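Ticket 2081: Scanner drops off network after sleep
Product: Drorix document scanner, firmware branch 6
Site: Plosinon, records office
Reported by: Noreen Qureshi
Assigned to: Kamran Naqvi
Priority: Normal
Status: Resolved

Problem as reported

The scanner goes to sleep after 18 minutes idle. When woken from the front panel it shows Ready, but the scan client on the workstation lists it as offline. Power cycling brings it back until the next sleep. Started in October, after the switch in the wiring closet was replaced. No change to the workstation or the client.

Kamran Naqvi, 9:40 AM

Checked the scanner's network page before and after sleep. Before sleep the link is up at 1000 full duplex. After wake the link light is on, but the page reports no address. The scanner is set to DHCP. The lease on the server is still valid and shows the correct hardware address, so the server has not given the address to another device.

Please confirm whether the scanner is plugged straight into the wall jack or through a small desk switch.

Noreen Qureshi, 10:15 AM

Straight into the wall jack. The cable is the one that came with the scanner. I tried a spare and got the same result. Scanner is moved to the side table for now so the desk can be used for paper intake.

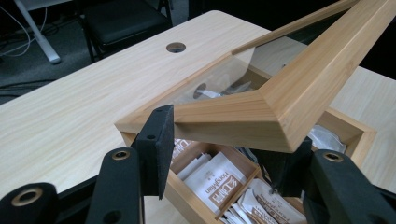

Intake desk, with grommet and divided box.

Kamran Naqvi, 11:05 AM

Thanks. Cable path is not a concern if the spare behaves the same way.

Tests run remotely:

1. Sleep disabled. Scanner stayed online through the test period. Client connected every time.
2. Sleep enabled, static address set. Scanner woke and answered ping, but only after a long delay. Client timed out first.
3. Sleep enabled, DHCP, switch port forced to 100 full, scanner set to match. Scanner woke with its address and the client connected.

Test 3 points to link negotiation. The scanner lowers its link speed in sleep and renegotiates on wake. The new switch treats this as a fresh link and holds the port in the spanning tree listening and learning states. The scanner sends its DHCP requests during the hold, gets no reply, and gives up without retrying.

Kamran Naqvi, 1:30 PM

Set the port back to auto negotiation and enabled edge mode on it. The port now forwards as soon as the link comes up. Scanner returned to DHCP with sleep enabled.

Noreen, please let it sleep on its own and then scan a test page to the Rana folder.

Noreen Qureshi, 2:20 PM

Slept and woke twice. Client saw it both times. Test pages are in the folder.

Resolution

Edge mode enabled on the scanner's switch port. No change to scanner firmware or client. The same setting is missing on the Dresusden switch, which uses the same template. Opened a separate change request for that site.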